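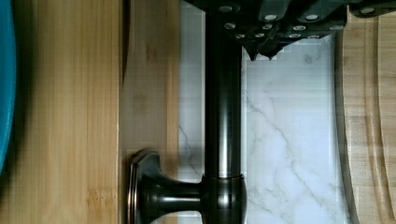
## 4. Cleaning the dark bronze fittings

The Bistden finish is sold as "living," a word I'd treat with some suspicion. Keir MacAulay's advice in the old Jekar sheet was to oil everything weekly. I have yet to see what that does except collect dust.

1. Wipe the long bar with a soft, damp cloth. Plain water first. The Zellulari polish claims to suit every metal, so try it on a hidden spot before you believe it.
2. Work the cloth around the collar and into the flare of the side post. Grease likes those curves.
3. Dry the fitting right away, along with any white veined marble beside it.

**Caution:** Keep vinegar and lemon cleaners away from marble. "Natural" on the label means very little to the stone.

4. Check the rim where the post meets its mount. A coppery line there may be wear, or it may be nothing more than light on the edge. Look again from another angle before ordering touch-up paint. 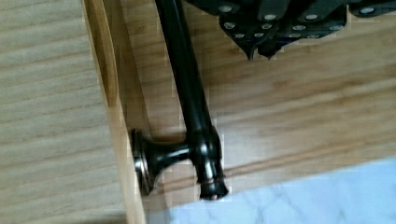
5. Wipe the wood behind the bar with the grain, using a nearly dry cloth. Run a folded corner down the groove beside the edge strip.
6. Test for play by hand. If the fitting moves, tighten it by hand as well – no power driver.

**Note:** Ashour rates the coating for 1,000 cleanings. The sheet doesn't say what they cleaned it with.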